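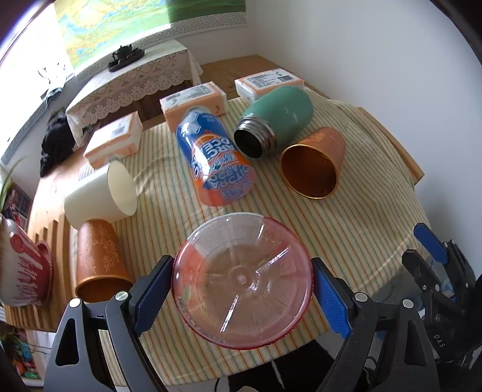 Please let us keep the long lunch

I came to Murkcombe eleven years ago for work, and the first thing I had to learn was how to eat quickly. In my first office the lunch break had thirty minutes on paper and ten in practice. People ate with one hand and typed with the other. I did the same, because I was new and I did not want to look lazy.

I want to argue here for the long lunch. I know this opinion makes me sound like an old aunt, and I accept it.

In the town where I grew up, everything closed from noon until two. My mother's friend Huguette Hervieu kept a small shop for buttons and thread, and when the church bell rang she turned the key even if a customer was standing in front of the door. As a child I found this rude. Now I think she was protecting something. She cooked, she sat down, she quarreled a little with her sister, she washed the plates, and she came back to the shop in a better mood than she left it.

The usual answer is that we cannot afford it. My last employer, Jakero, had 166 people in one building, and the management calculated how much a longer break would cost for the year. I saw the paper. It was a serious calculation, with many columns. But there was no column for the mistakes we made at four in the afternoon, when everybody was tired and hungry again, and I personally made a lot of those. One November I sent the same order to a supplier twice, and we received 443 boxes of envelopes that we did not need. Of course I cannot prove that soup would have saved us.

There is a better objection, and I take it seriously. A long break in the middle of the day means that you finish later. For a parent who must be at the school gate, or a person who takes two buses home, this is a real loss. My colleague Lucienne Leclerc told me very clearly that she does not want to sit at a table for two hours with people from work, she wants to go home and sit with her own children. She is right. I would never wish to force anyone. In my town the schools also closed at noon and most people could walk home, so the whole day was built around the meal. You cannot take only one piece of this life and put it in another place.

So what I ask for is smaller. Give people one full hour, and do not put meetings in it. Put a table somewhere that is not a desk. Let the person who prefers to leave early take half of this hour and go, without any comment from the boss – and without any comment from people like me.

I also think we could begin at home. For many years I ate my Sunday meal standing in the kitchen, with a book open next to the stove. Then I bought a second-hand table and started to invite the neighbors. The food is simple, mostly lentils or an omelet. The first time, we were all a bit stiff and they left after 52 minutes (I was nervous and I looked at the clock too much). Now they stay until it gets dark, and I have to ask them to go because I get up early.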